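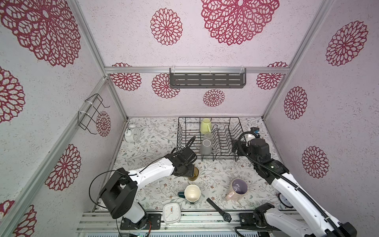

Dahlias on the walls, flowers on the table too.

Search this blog Type and hit enter

Tuesday, May 13, 2025
by Zsófia Fodor

Quick one, typing this on the bus back from Sivthorpe. Finally saw the print show at the Farkas. Been meaning to go for weeks and of course picked the day half the town was parked on our street.

First room, skip it. Or don't, but don't spend your legs there. Old posters, mostly theater, hung too high. I'm short. Second room is where it gets good. Linocuts, a whole wall of small ones, 123 of them according to the sheet by the door. All of one river. Same bend, different days. I thought I'd be bored by the third row and I wasn't, I went back and did the wall again from the other end.

Then the Brillari woodblocks. Oh my. Big, dark, the grain left showing right through the sky. One called Prerkirico, no idea what it means, the label didnt say. A barn and a ladder and nothing else. Print of it was 400 and I stood there doing math on my phone like a fool. Didn't buy it. Still thinking about it.

Grumbles: lighting in the back room is awful, you get your own face in the glass on every single piece. One bench. The cafe closes an hour before the galery does, why.

Ticket is 6, kids free. Catalog is thick and heavy and I left it there, regretting that now. Show is up until July and they swap some of the linocuts partway thru, so I might go twice. Bringing my sister next time, she carves a bit and will have opinions about the river wall.

My stop. More later, maybe with notes on the posters if I feel bad about being mean.

3 comments

Marlow: The ladder one!! I went back for it and it was gone. Sorry.

inkyfingers: Posters are worth it, look at the lettering on the red ones. Agree re the bench.

Zsófia Fodor: Marlow noooo. ok, will look at the red ones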